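October 4, 2021

Notebook of the wash room, towel stiffness. Continues from the entry where I complained about the rinse.

The question is still the same one. Towels that we get from the Trosemport guesthouse come out of our wash clean and white but hard to the hand, and on the first use they push the water away instead of drinking it. Akash Sisodia believes it is softener left in the loops. I believed it was the water hardness. After today I think each of us had a piece of it, and his piece is the bigger.

## What I had on the table

- Three towels of the Chaudhary lot, used at Trosemport since the spring, washed by us every time.
- Two towels of the same Chaudhary lot that stayed in the cupboard and were never sent out. They were washed once to take off the mill finish.
- One older towel, maker unknown, the label is gone. I keep it only for trying things before I try them on the good ones.

All are white terry, cotton, loops on both faces. The cupboard ones weigh 330 g dry, both of them, which surprised me a little, I expected some spread. I did not weigh the used ones before the wash and this is a mistake. I would like to know how much residue they carry in grams, and now I can only know it after one strip wash was already done on them. Next time weigh first, then open the machine.

## Drop test, before anything

I use the simple drop test and not the basket test. For the basket I have no patience and also no proper basket. The towel lies flat on a tray, one drop of cold tap water from the pipette, from the height of a finger, and I look at the stopwatch until the shine of the drop is gone. I do it in the middle and near each corner, away from the flat woven border (the border always lies to you, it has no loops).

Cupboard towels: the drop is gone before I can press the button. I write this as "immediate" and do not try to invent a number.

Used towels: the drop stays as a ball. On the worst one it stayed nine seconds in the middle. Near the corners it was faster on all of them. I do not know why. Perhaps people hold the towel by the corners and the loops there are opened more, perhaps the hems keep less softener. I leave this as an observation without an explanation.

Hand feel: Akash closed his eyes and I gave him the towels in mixed order. He separated the used from the unused without any error. I did it also without error, but I had folded them, so mine is not worth much.

## Rinse water

We filled the small tub with warm water, no detergent, put in one of the used towels, already clean and dry, and stirred with the long paddle. The water became cloudy quickly and had a slippery feel between the fingers. There was a thin foam at the edge which did not go away while we drank the tea.

So a towel that we call clean brings its own soap with it. I find this a bit shameful, to be exact, as it is our own wash that left it there. The dosing pump of the Skukier machine was adjusted when we still washed kitchen linen in it, with much more grease, and I think it was never turned back. I looked into the maintenance folder and there is no line about it. I asked Akash and he also does not remember any adjustment.

The same tub with a cupboard towel: the water stayed clear, some lint on the top, no foam.

## Strip wash, first try

I took the older towel first. Program was the long hot one, no detergent, no softener, and white vinegar in the softener drawer in place of it. Foam on the glass of the door in the first part, as if I had put a normal dose. In the second rinse much less. I ran one more rinse by hand and the foam was gone.

After this the two worst of the used Chaudhary towels went in together in the same way. I did not fill the machine more than that. A full drum is part of our problem, I suspect: the towels are heavy with water and they press each other, and the rinse water goes around them and not through them. When we have many sets from Trosemport on one morning everybody pushes in one more, me too.

Result on the drop test, after drying: the drop goes in with a small delay on both. It is clearly not "immediate" like the cupboard ones but no ball is standing anymore. Hand feel is better on one, and on the other not much better. The third used towel I leave untouched for comparison. Please do not wash it, it has the red thread in the hem.

## Drying

Here I want to be careful, as I changed one thing only for half of the samples.

One strip-washed towel was dried on the line in the back, no wind. The other was dried in the tumbler at medium, taken out a little before it was completely dry, shaken hard three times by the short side, and left over the rail for the rest. The tumbled one is the soft one. The line one is the one I described as not much better. So the stiffness which remained is maybe not residue at all. Cotton loops that dry without movement stick to each other, and this can be broken with the hands: I rubbed a corner of the line towel between my palms and this corner became as soft as the other towel.

It means that "hard" and "does not drink" are two different complaints, and we put them in one word in the complaint sheet. I propose to split it in two columns. Akash agrees, he will make the new sheet.

## Where the towels are used

The Trosemport bathrooms have beige tile and marble tops, and towels are laid out folded or flat by whoever prepares the room. A towel lying flat on stone stays damp on the lower side for long, and a damp towel with softener in it is the one which starts to smell. I wrote this to them already in the letter about the gray hems.

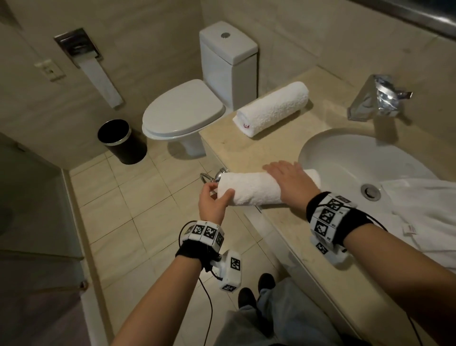 Bathroom with the marble counter.

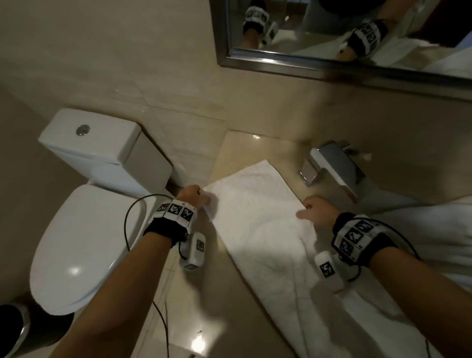
## Water hardness

Test strips in both places, ours and the guesthouse. Ours is in the hard range, one field below the end of the card. I repeated it with a strip from the other tube and the color was the same. At Trosemport the strip shows softer water, but this has no influence on our wash and I note it only for completeness.

Hard water takes some of the detergent and makes with it the gray film that does not rinse well. If the dose is too high there is more of everything, film also. Therefore I do not want to buy the softening unit from Anholm yet. Their seller calls me every week and is very polite, but if the dose pump is wrong, the unit will only hide it for some months. First the pump, then again the drop test, and after that we can speak with Anholm.

## Softener

We use it in each load today. I would like to stop it completely for terry and keep it for the bed sheets. The argument for keeping it was that guests like the smell. I read through the comments which the guesthouse forwarded us and smell is mentioned by one guest, who did not like it.

Akash has a doubt: without the softener the towels from the line will feel harder in the first weeks, and we will get complaints before we get the benefit. He can be right. His suggestion is to do it only with the sets which go through the tumbler, and to keep the line for sheets and the thin kitchen cloths. I accept this, although the tumbler will then be occupied the whole morning.

## Small problems of the day

- The pipette drips by itself when it is warm from the hand. Two of my readings I crossed out for this. Use the glass one.
- The scale was not level, one foot was standing on a folded paper. The weights above are taken after I corrected it.
- Vinegar: I do not want it often in the machine, the door seal is rubber and already tired. I asked for the price of citric acid in the big bag. Never together with the bleach, I write this here again for the new people, even if there is a sign on the shelf.
- The stopwatch on my phone stops when a call comes. The seller from Anholm cost me one measurement.

## To do

1. Open the dosing pump on the Skukier, write down the present position before turning anything, then go down by one step and run it so for a full week.
2. Mark on the inside of the drum door how full is full for terry. Paint marker, the tape does not hold.
3. Weigh the towel with the red thread, dry, and then do the strip wash with it as the last one. The difference to 330 g will not be exact (it has lost lint over the summer) but it gives a direction.
4. Ask Chaudhary if the lot had a silicone finish. If yes, the first wash should be hotter than what we did.
5. New complaint sheet with two columns, Akash.
6. Repeat the drop test on all of the towels in December, same tray, same water, same person on the stopwatch if possible.

The line towel is still hanging over the chair near my desk. I will touch it tomorrow morning when it has taken the humidity of the room, and write the result on the next page.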